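The great soft toy cull (sort of)

4 April 2021

I have been putting off the soft toys for ages. Clothes I can do, books I can do if I don't open any of them, but the toys have been sitting in two big sacks on top of the wardrobe since we moved to Grangate and every time I went in for a jumper one of them would lean over and look at me. So this weekend, with rain forecast and no excuses left, I got the sacks down and tipped the lot out on the bedroom floor.

Well. There were 31 of them! I'd have guessed half that. I only counted because Kerstin bet me a cake it would be more than 20, so now I owe her a cake (she wants lemon, with the crunchy top).

I started out very strict. Anything with a hole, a bald patch or a funny smell went in one heap, anything in decent nick went in another, and then there was meant to be a tiny third heap for the ones we'd keep. You can guess which heap got out of hand. I'd forgotten how many of them have proper names and proper histories. There's the bear my aunt Maj-Britt made out of an old coat, who is basically a brick with ears, and a penguin that came home from a school fair and has never once stood up on his own. And a knitted thing that might be a hedgehog. My youngest says it's a potato.

The bunnies were the hardest, mostly because they are all so blooming fluffy. I am a sucker for a long floppy ear and a shaggy coat, and I think whoever designs these things knows exactly what they're doing when they pop a little flower by the ear and give them eyelashes. How are you supposed to put eyelashes in a charity bag? 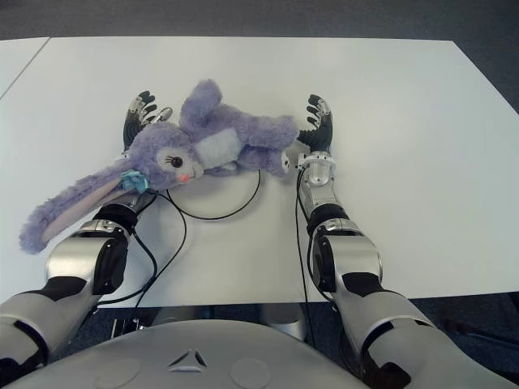 Anyway, washing. I did a fair bit of reading up beforehand and most of it boiled down to checking the tag first, which I'd never bothered doing in my life. Some are fine in the machine, some are surface wash only, and a few had tags so faded I just had to take a punt. The machine ones went into old pillowcases with a knot in the top, cool wash, slow spin, a small splash of the gentle stuff. Don't use softener on long fur, it goes all claggy. I learned that with a lion.

For the surface wash lot I used a bowl of lukewarm water with a squirt of baby shampoo, and a flannel. You want the flannel wrung right out, and you go with the fur, and you do the ears separately because they get the worst of it (ears are what they get carried by in our house). Fabric flowers and bows I go round with a cotton bud.

Drying took for ever. I'd planned to peg them out by the ears like bunting, but see above re: rain, so they went on the airer in the bath with the window open a crack. Turn them every few hours or the stuffing clumps on one side and you end up with a lopsided rabbit. Once the fur is completely dry, an old baby brush brings it up a treat. I did it in front of the telly and found it weirdly calming, and got through a whole film without looking at my phone.

Final score: 15 to the charity shop, four to the rag bag with full honours, and the rest back upstairs in one sack instead of two. Edvin pointed out that's still quite a lot of rest. He then went and quietly fished the penguin out of the charity bag, so I don't think he gets a say.

Jigsaws next. I'll be leaving those until June at the earliest.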